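Masteck Table Linen
Home | Cloths | Sizes and drops | Care | About us | Contact

About us

Masteck supplies, hires and launders tablecloths for work tables, dining tables and trestles. We operate from a single building on Usisach Road, with the laundry on the ground floor and cutting, hemming and storage above it. Tablecloths, runners and square overlays are the whole of our range. We do not handle napkins, bed linen or uniforms.

The company was registered in July 2017 by Divya Poojary and Muthu Varma. Divya had managed finishing at a contract laundry and Muthu had worked in weaving and fabric inspection. The first stock was bought from a closing banquet hall and most of it was cut up for test pieces. Nothing from that purchase is still in hire.

What we hold

At the last stocktake we had 2559 cloths in circulation. Each one has a woven tag sewn into the hem at a corner, carrying a number that matches an entry in Gumik, our stock register. The entry records the size at cutting, the size after the third wash, the number of washes since, any repair and the reason for withdrawal when a cloth is taken out of service. Customers can ask for the record of any cloth they have on hire.

The range is small. Most of it is plain weave in white, light grey and an undyed natural shade. Darker colours were offered for two seasons and dropped. They showed lint after every load and had to be washed apart from everything else, and there was never enough volume to fill a machine.

Our own cloth is called Ambaye. It is a plain weave polyester and cotton blend finished at 200 grams per square metre. Lighter cloth lifts at the edges in any moving air, and heavier cloth takes too long to dry and is tiring to carry up stairs in quantity. We arrived at the present weight after trials on four fabrics, and the trial notes are kept in the office for anyone who wants to read them.

Sizes and drops

A cloth is specified by the table size plus the drop on each side. The drop is the length of fabric that hangs below the table top. For seated dining we cut to a short drop that ends above the lap. For display tables we cut to the floor. For work tables and sorting benches we recommend the short drop as well, with the surplus at the back, where it can be clipped.

Please send us the measured size of the table top. Catalogue sizes are often nominal, and two trestles sold under the same description can differ by enough to leave one side short. Measure each side, including the thickness of the edge if you want it covered. Round tables should be measured across the centre in two directions.

Shrinkage is allowed for at cutting. All fabric is washed once before it goes to the cutting table, and the pattern includes a further allowance. Once a cloth has been through its third wash we treat its dimensions as final.

Laundering

Incoming cloths are shaken out, sorted by soiling and checked for wax, ink and food oils before they go near water. Marks are treated by hand. The main wash is run at 60 degrees with an unperfumed detergent, followed by three rinses. We do not use fabric softener. It builds up on the fibres and reduces the cloth's ability to take up a spill, and it makes pressed cloths slide against each other in the stack.

Drying is stopped while the cloth is slightly damp. It then goes through the flatwork ironer and is folded off the machine. Cloths ordered unpressed skip the ironer and are folded by hand from the dryer. These are priced lower and are mostly taken by workshops, classrooms and packing rooms, where the cloth is there to protect the top and quiet the noise of dishes and tools being set down.

The hire laundry can process 400 cloths in a working day. Orders above that number are split across days and should be booked early in the wedding season.

Inspection and grading

Every cloth passes over a lit table after finishing. Rodrigo Cunha runs inspection and has written the grading sheet now in use. The grades are as follows.

Grade A: no visible marks at arm's length, hems sound, corners square.
Grade B: small marks or specks permitted, hems sound. Supplied for work tables and storage.
Grade C: repair or recut. A large cloth with one damaged end is usually recut as a smaller one.
Withdrawn: cut into wipers and sold by weight.

Specks need a note of their own. On a pale cloth small dark specks can be loose debris, lint, scorched fibre from the ironer or pigment that has bonded to the polyester. Only the first two brush off. The inspector brushes first, then tries a damp white pad, and grades on what remains. Customers returning a cloth do not need to treat specks themselves, and we would prefer that they didn't use bleach. It weakens the cotton in the blend and leaves a yellow cast after pressing.

Creases

Most questions we receive are on this subject. A fold crease from the ironer is sharp and runs in a straight line. It relaxes when the cloth has been spread for some hours and can be taken out with a steam head held just off the fabric. A soft wrinkle comes from handling or from the cloth lying loose on the top, and it moves if the fabric is drawn toward the edge. An unweighted cloth with a short drop will always keep a few of these.

For a flatter surface, lay a felt underlay first, spread the cloth from the centre outward and clip two opposite sides before the other two. Clips are available on hire. Pins and tape void the deposit.
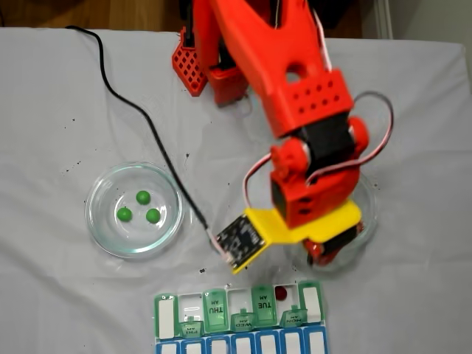 Tülin Erdem wrote to us in August that light grey is the right choice for a bench cloth but the wrong one for anyone who wants it perfectly smooth, as side light picks up every ripple in the fabric. She asked whether a heavier weave would lie better. It does, slightly, although in our trials the underlay made more difference than the weight of the cloth. We have since added underlay to the order form as a separate line.

Repairs

Hems are double turned and lockstitched. Open hems are resewn at no charge on hired cloths. Burns and cuts away from the edge are not patched, as a patch leaves a raised area that will tip a glass or catch the foot of a bowl. For cloths owned by the customer we will patch on request, and the work is noted on the invoice as a visible repair.

People

Divya Poojary: operations and laundry
Muthu Varma: fabric buying and cutting
Rodrigo Cunha: inspection and grading
Ilango Chettiar: orders, delivery and the Gumik register

Visiting

The sample room is open by appointment. It has one rectangular table and one round table, and cloths can be tried on both at either drop. Bring your own crockery if you want to judge a colour against it. Parking is at the rear of the building, and the loading door must be kept clear.

Orders and returns go to Ilango at the counter on the ground floor. Returned cloths should be dry and shaken out. Damp cloths left in a closed bag will mildew, and mildew on a pale cloth is charged at replacement cost.

Care sheet | Size calculator | Hire terms | Grading sheet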